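Comparing Two Grippers in Simulation Before You Buy One

Picking a gripper from a spec sheet is mostly guesswork, so I love doing it in simulation first. You get to drop the same object a few hundred times and never sweep anything up! This walkthrough uses the Momville kitchen, but any scene with a counter and a few loose objects will do.

1. Load the scene and add your arm. Set the base so the wrist can reach past the nearest corner of the counter without stretching out straight.

2. Mount the first gripper. I started with the Idilum, then swapped in the Irnura. Check the tool center point after every swap. I forgot once and spent a whole Sunday blaming the wrong fingers.

3. Leave friction alone. It's tempting to nudge it up when a grasp slips, but then you're testing your settings and the two grippers no longer get a fair run.

4. Pick one awkward object. Boxes are too easy. Long, thin things are wonderful for this, as they twist in the fingers the moment you grab them off center.

5. Run 200 grasps per gripper with small random changes to the starting pose. Save the seed! Seul-gi Shin wrote me a short script that replays any failed run from its seed, and it has saved me hours.
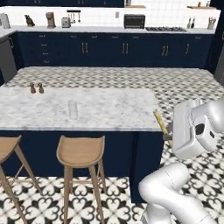 Finger contact is what I look at first when I pause a run. Zoom in on the pads and turn on the contact points, then step forward slowly. With a grip like this one, where the fingers close around the yellow tool and the shaft slants up and away, watch the tip as well, especially this close to the corner of the countertop. A tiny slip at the pads turns into a big swing at the far end.

6. Log slip and tip drift in separate columns, then sort by drift. The worst runs are the fun ones, so replay those before you change anything.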